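La vajilla de todos los días

Tengo una teoría que mis hermanas consideran una tontería y que yo defiendo en todas las sobremesas: la vajilla buena hay que usarla para cenar una tortilla francesa. En casa de mis padres vivía encerrada en el aparador del comedor, detrás de un cristal, y salía en Navidad y cuando venía alguien de fuera. El resto del año comíamos en platos desparejados, algunos con una muesca que te rascaba el labio si te tocaba beberte el caldo a sorbos (yo me lo bebía, claro que sí).

Cuando hubo que vaciar el piso, la heredé yo. ¡Nadie la quería! Cuatro cajas, 31 kilos en la báscula del baño y un mes entero en mi pasillo, porque no cabía en ningún armario. Y un martirio cada vez que iba a la cocina de noche sin encender la luz.

Al final hice lo que no se debía hacer. Saqué los platos de diario, los metí en las cajas y puse los buenos en su sitio, al lado de los vasos de la crema de cacao. La primera semana los fregaba como si fueran pájaros. La segunda ya los apilaba en el escurridor sin mirar. En marzo se me rompió el primero, uno hondo, y me quedé un rato con los trozos en la mano esperando sentirme fatal. Me supo mal, sí, pero luego hice la cena.

Para reponerlo me metí en el mundo de las tiendas de loza, que es un pozo sin fondo. En Prendine, una tienda estrecha que huele a cartón y a té, me enseñaron un plato hondo casi igual al mío por 165 euros. Uno. Salí educadamente y caminé muy deprisa hasta la parada del autobús. En Fillham, que vende restos de hostelería casi a peso, me llevé 4 por mucho menos, blancos, lisos y feísimos de canto, y les he cogido un cariño enorme.

Porque esa es otra: a mí el blanco me aburría. Yo venía de las florecitas azules y el filo dorado – el filo que no puede entrar en el microondas, como aprendí con chispas y un grito – y pensaba que lo blanco era de comedor de empresa. Pero pones unas lentejas en loza clara y sin adornos y parecen otra cosa. 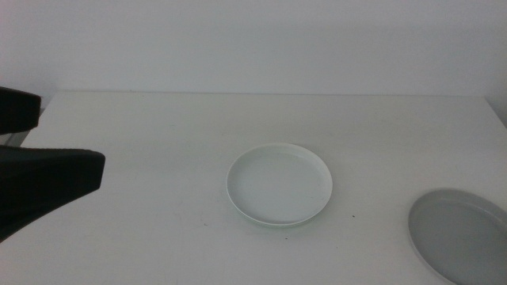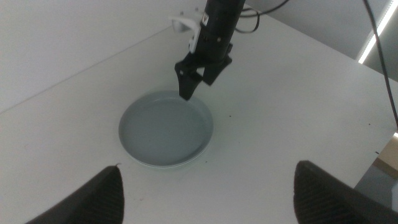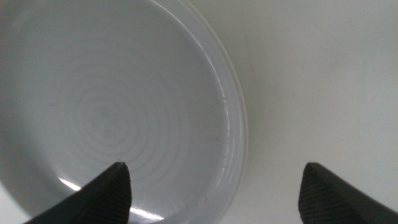 También he cambiado de opinión sobre los juegos completos. Durante años miré con envidia el catálogo de Mfaume, con sus mesas para doce donde todo hace juego, hasta la salsera. ¿Cuándo he sentado yo a doce personas? Tengo una mesa plegable y dos sillas que cojean. Ahora mezclo las florecitas con los platos de Fillham y con una fuente marrón de Prament que compré por pura cabezonería, y las visitas se pelean por el plato que les toca. Mi hermana mayor siempre pide uno con flores y luego me regaña por sacarlo.

De los platos viejos, los de la muesca, guardé dos. Uno lo uso debajo de la maceta de la albahaca y en el otro, algunas noches de invierno, me tomo el caldo a sorbos.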